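Why I Stopped Caring About Your Email List (And Started Caring About Your Unsubscribes)

Every January my inbox fills up with people telling me how big their email list got last year. Good for them! I mean that, I used to send the same kind of message to anyone who'd stand still long enough. But I've been running newsletters for small shops for a good while now, and the number I look at first on a Sunday night with my coffee is the one most folks scroll past as fast as they can. I want to know who left.

I got there the embarrassing way. A couple of years back I was handling the newsletter for Ambrosio, a kitchen supply store with one location and a very loyal crowd. We had 2,729 subscribers and I was awfully proud of that. Then we ran one of those giveaway campaigns — enter your email, win a stand mixer — and the list shot up. Eduardo Amaral, who owns the place, bought me lunch over it. We both thought we'd cracked something.

The next regular send went out and 888 people unsubscribed. In one go. I stared at the dashboard and figured it was broken, so I refreshed it, and then I went for a walk.

My first instinct was to hide it. (I'm not proud of that.) My second instinct was to write a groveling "please come back" email, which thankfully Eduardo talked me out of. What we did in the end was read the little comment box on the unsubscribe page, the one I'd set up ages ago and never opened. Most of it was blank, of course. But plenty of people had taken the time to type something, and they were so polite about it! They'd wanted the mixer. They didn't cook much. One person said the recipes looked nice and she hoped we'd find somebody to send them to.

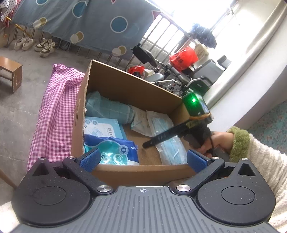

So those weren't customers walking out the door. They'd never come in. I'd paid for a mixer and a month of ads to collect addresses from people who had no interest in a good colander, and then I'd counted them as a win.

There was a smaller group in those comments, though, and they're the ones who changed my mind about all this. Only 23 of them, every one a regular buyer, and they were annoyed. We'd gone from one email a week to four during the giveaway, and they were sick of us. They'd been happy before. I had pushed out people who were already spending money so I could shout at people who never would. That one stung for a while.

Now, I know what the other side says, because Blagoje Yordanov says it to me every time we're on a call together. He does paid acquisition for Kanlow and he's very good at it. His view is that a list is a numbers game, you lose some off the bottom and you keep pouring in the top, and if you get precious about it you end up with a tiny newsletter that everybody loves and that pays for nothing. He has a point. I've seen the tiny beloved newsletter and it's usually somebody's hobby. If you've got a product nearly anyone might buy and a budget to match, go ahead and pour.

Most of the people I work with don't have that budget. They have a shop, or a small software thing like Prisness, and the same few hundred people keep the lights on year after year. When you're that size, losing somebody who reads you matters a lot more than gaining somebody who doesn't.

And please, can we quit making it hard to leave? I tried to get off a clothing store's list last month and had to log in, reset a password, pick from a menu of "preferences" and then wait ten days. I used to like that store. I'd probably have come back for a winter coat. Now I mark everything they send as spam, and that hurts them far more than one quiet unsubscribe would have.

What I do these days is pretty dull. The unsubscribe link goes at the top of the email as well as the bottom. It takes one click. There's still a comment box, it's still optional, and I read all of it. Every so often I offer people a once-a-month version, and a surprising number take it. Lovely Enriquez, who took over the Ambrosio account when I moved on, kept the monthly option going and tells me those readers open nearly everything she sends them.

The list is smaller than it was during the mixer weeks. Eduardo grumbled about that for a bit, then stopped asking for the total. He wants to hear the comments now, and he's asked Lovely to forward him the rude ones too.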